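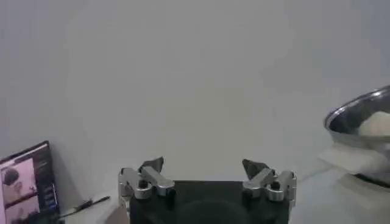 Questions I keep getting about the white table, the glass bowl and steaming things

I've had so many messages about these that I've put the answers in one place. If yours isn't covered, leave a comment and I'll get to it, probably on a Wednesday when I've got the kettle on and the emails open.

Why is everything so white?

Because I like it! White wall, white table, and pale food shows up nicely if you put it in glass. I used to have a dark green wall behind me in the old flat in Grisstead and I was forever dragging lamps about. The paint is a plain soft white from the DIY place, two coats, and I touch up the scuffs when I remember.

Doesn't a white table stain?

Yes, of course it does. Turmeric is the worst, then beetroot, then tea if you leave the mug ring overnight. I wipe up straight away with warm water and a drop of washing-up liquid, and anything stubborn gets a bicarb paste for ten minutes. Please don't go at it with a scourer, I did that to a corner of my last table and it never looked right again.

Do you really have a screen on the table while you work?

I do, over to the left, tipped back a bit so I can see it standing up. Recipes, timers, the radio schedule. I keep anything that spits or steams well over the other side (learned that one the expensive way).

What bowl are you using?

A clear round glass one with a thick rim. I've had it years and the label is long gone, so I can't tell you the make, sorry. Mine came from a little shop called Skillach that does mixed kitchen seconds, and it cost less than a takeaway. If you're after something similar, a 22 cm one is a good size for most steamer plates.

Can the glass bowl go on the hob?

Please don't! Unless the maker says it's fine on direct heat, treat a glass bowl as a serving and resting bowl. I do the steaming in a proper pan with a lid and use the bowl for laying things out. Going from a hot pan to a cold glass bowl is asking for trouble too, so let things cool down a bit in between.

What's the metal thing with all the holes?

It's a steamer insert, a flat metal plate with rows of little round holes. It sits inside a pan over the water, and it fits in the bowl as well, which is handy for planning how much room you've got before anything gets hot. I pop a couple of round things on it, nearly touching, and see straight away whether a third would be a squash.

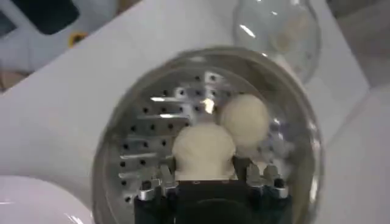

How far apart should I space things when I steam them?

More than you think. Anything made with yeast wants a good finger's width all round, or it'll puff up and stick to its neighbour. Dumplings can be closer, but I'd still leave a gap. If you can't see any holes between them there's too much on the plate, so do two batches.

Do I need to line the plate?

For anything doughy, yes. Little squares of baking paper are easiest, and I cut around 100 at a time and keep them in a jar. Cabbage leaves are lovely under dumplings. Veg can go straight on, it doesn't care.

How do you get the plate so shiny?

Mostly by drying it as soon as it's washed. We've got very hard water and it leaves white spots on everything. If it's gone cloudy, soak it in warm water with a good slosh of white vinegar for half an hour, rinse, and dry it with a clean tea towel. An old toothbrush gets bits out of the holes.

And the glass?

Same vinegar, same tea towel. Microfibre if you're fussy about smears. I am.

Where do you keep it all?

Plate inside bowl, bowl on the middle shelf, with a folded cloth between the two so the metal doesn't scratch. I don't stack anything on top.

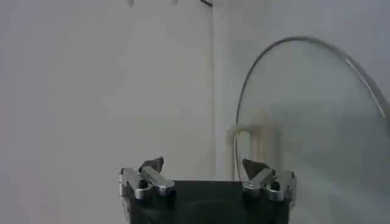
Photo: Whiteley Kitchen Notes

Can I use your pictures on my own blog?

Small ones with a link back are fine, just drop me a line first. For anything printed or for sale, ask me properly and tell me what it's for. The contact form is at the top of the page.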